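Kastura Drawer Box, four months in

Posted 5th April

I own too many comics and not enough floor. For years my solution was white cardboard boxes stacked in the closet, which works very well as long as you never want to read anything in the bottom one. I always want to read something in the bottom one. My full run of Scanlon lived down there, including the 16 issues where he has the beard, and getting to it meant lifting the entire eighties off the top first.

So I bought a Kastura Drawer Box, and then three more. The idea is simple enough. It's a cardboard shell with a cardboard drawer inside it, and you pull the drawer out while the stack stays put. They arrive flat. The instructions say assembly takes 10 minutes per box. I believe a person exists who can do it in 10 minutes, and I would like that person to come to my house. My first one took most of an episode-heavy evening and ended up with a flap on the outside that I'm fairly sure belongs on the inside. It has held up fine, so I've stopped looking at it. 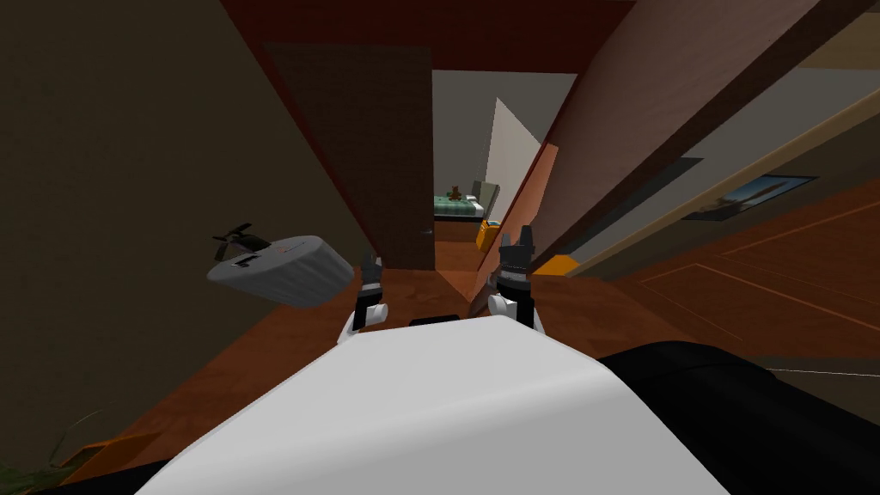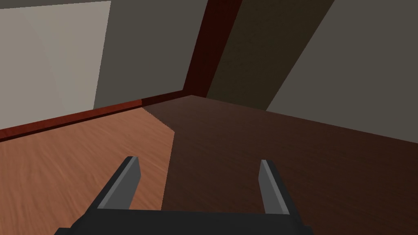 The drawer itself is the good part. It slides without catching, even packed full, and the cardboard is stiffer than the Ostar boxes I had before, which bulged at the sides like they'd eaten a big lunch. My complaint is the handle. It's a cutout in the front, sized for a child or a very polite adult, and I can get two fingers in and no more. Then you have to get the comic out. If you fill the drawer to the back, there's no slack, and you end up hovering over it like the gripper in the second picture, two fingers spread wide and nothing between them. Leave yourself an inch or two of empty space and it's a different product.

Stacking is where I'd be careful. Kastura says five high. I went to 4 and the bottom shell has started to bow a little in the middle, so the drawer needs a lift and a tug now. Moving the heavy stuff down and the skinny miniseries up helped. The Puswood cabinet would solve all of this, being an actual piece of furniture, but it costs as much as some of the comics I'd be putting in it, and I'd rather have the comics.

Would I buy them again? Yes, with a better tape gun. I reread the whole bearded run of Scanlon last week, start to finish, without moving a single other box. It's not as good as I remembered. I've ordered another drawer for May anyway.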